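Support > Velstead Drinking Water Systems > Sadari Under-Sink Filter > Installation and Care > Section 7

Section 7. First Use, Flushing, and Cartridge Replacement

Revision of 23/07/2018. This section replaces the loose leaflet packed with earlier units.

7.1 Before You Begin

The Sadari filter is intended for use with cold water from a municipal supply. It must be mounted upright inside the sink cabinet, with the bracket fixed as described in the preceding section, before any of the steps below are carried out.

The incoming pressure must not exceed 100 psi. The water entering the unit must not be warmer than 100 °F. Where the pressure at the property is higher than the limit stated, a pressure reducing valve must be fitted by a licensed plumber ahead of the filter.

CAUTION: Do not connect the unit to the hot water line. Damage caused by hot water is not covered under the Velstead warranty.

7.2 First Flush

1. Check that the cold water shutoff valve beneath the sink is fully closed.
2. Confirm that both push fittings are seated. Pull lightly on each tube. A seated tube will not move.
3. Place a shallow tray or folded towel beneath the filter housing.
4. Open the filter tap at the sink and leave it open.
5. Open the shutoff valve slowly, one quarter turn at a time. Air will be driven out of the housing and the tap may sputter.
6. When the flow becomes steady, close the tap and inspect the housing, the head, and both fittings for leaks.
7. Open the tap again and let the water run to the drain until it is free of gray or black color. Fine carbon dust is normal in a new cartridge and is harmless, but the first water should not be used for drinking or cooking.
8. Close the tap. Allow the unit to stand for two hours, then flush once more in the same manner.

NOTE: Ice makers and refrigerator lines connected to the filter should be shut off during flushing. Discard the first full bin of ice after the line is reopened.

If a fitting leaks, close the shutoff valve and open the tap to relieve the pressure. Press in the collar, withdraw the tube, and trim the end square with a sharp tube cutter. Do not use household scissors, which flatten the tube. Push the tube back until it stops, then return to step 5.

7.3 Replacing the Cartridge

Cartridges marked Hrytsenko and cartridges marked Velstead are both approved for this housing. The two differ only in the color of the end cap. Cartridges from other sources may fit the thread without sealing properly.

1. Close the shutoff valve and open the filter tap to release pressure.
2. Place the tray beneath the housing. The bowl will be full of water.
3. Fit the wrench over the bowl and turn counterclockwise as seen from below.
4. Empty the bowl and dispose of the used cartridge with household waste.
5. Wash the bowl with warm water and a small amount of mild dish soap. Rinse thoroughly. Do not use bleach tablets, scouring powder, or a dishwasher.
6. Remove the O-ring and wipe the groove clean. Coat the ring lightly with the silicone grease supplied. Petroleum jelly must not be used.
7. Set the new cartridge in the bowl, raise the bowl to the head, and tighten by hand only.
8. Carry out the first flush in full, as given in 7.2.

Write the date of replacement on the label provided and attach it to the inside of the cabinet door. A sharp drop in flow, or the return of a chlorine taste, means that the cartridge should be changed ahead of schedule.

7.4 Periods Without Use

If the filter has not been used for seven days or longer, flush it as described in steps 4 to 7 before drinking the water. Where the property will be left unheated in winter, close the shutoff valve, drain the bowl, and store the cartridge indoors in a sealed bag. Households in the Clarkach service area that close a property for the season should not reconnect before March.

7.5 Cloudy Water

Small air bubbles may give filtered water a milky look during the early days of use. Let a filled glass stand on a level surface. Air will clear from the bottom of the glass upward. Cloudiness that settles downward, or that does not clear at all, should be reported to the service desk together with the serial number found on the head of the unit.
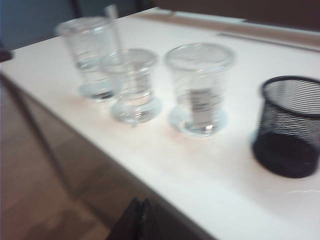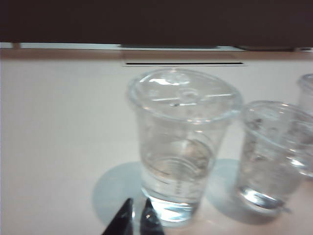
May the filter be installed on its side if the cabinet is too low?

The unit must remain upright at all times. Air collects along the upper wall of a housing laid on its side, and part of the cartridge may then remain out of contact with the water. Where height is limited, order the short bracket and bowl set from the service desk.

Reader comments

Moushumi Pramanik
Please state the wrench size in 7.3. Ours was missing from the box and the hardware store could not match it. The service desk did mail one out in the end.

Antonina Boiko
Step 8 of the first flush made a difference for us, the second round still came out a little gray. Does the short bowl take the same O-ring?

Moushumi Pramanik
The same ring came with our short set, so I believe it does.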